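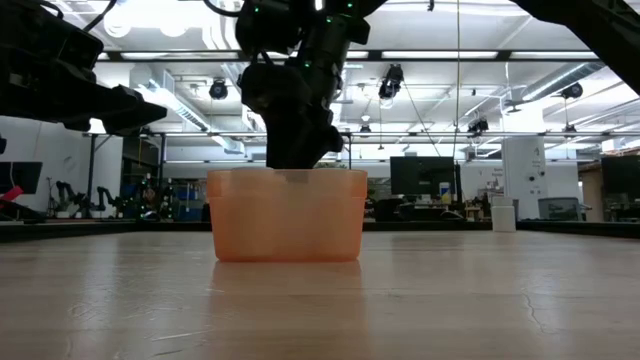
The orange bin on the long table at Stellbridge. Photo: Abdelkrim Amrani

One color for each kind of thing

In my family we kept everything in cardboard boxes, and each June my mother opened all of them to find the beach towels. So I came to Stellbridge already a little jealous of people who own plastic bins.

The orange ones are my favorite. The wall lets the light through, and on a shiny wooden table the color falls down in front of the bin like weak tea. You do not see well what is inside, only a pale shape, but often this is enough to remember.

Delel, the small shop near the station, sells them in 2 sizes. I paid 169 for a set, with lids, and it was too much. Brandão has almost the same bin for 70, but the rim is thin and it hurts the fingers when the bin is full.

My method is simple. Orange is for things I need this week – batteries, tape, keys without a name. What stays longer goes to the shelf in the hall. I wash the bins with warm water and a soft cloth, never the rough side of the sponge. The table I should treat better also, it has scratches and one thin crack.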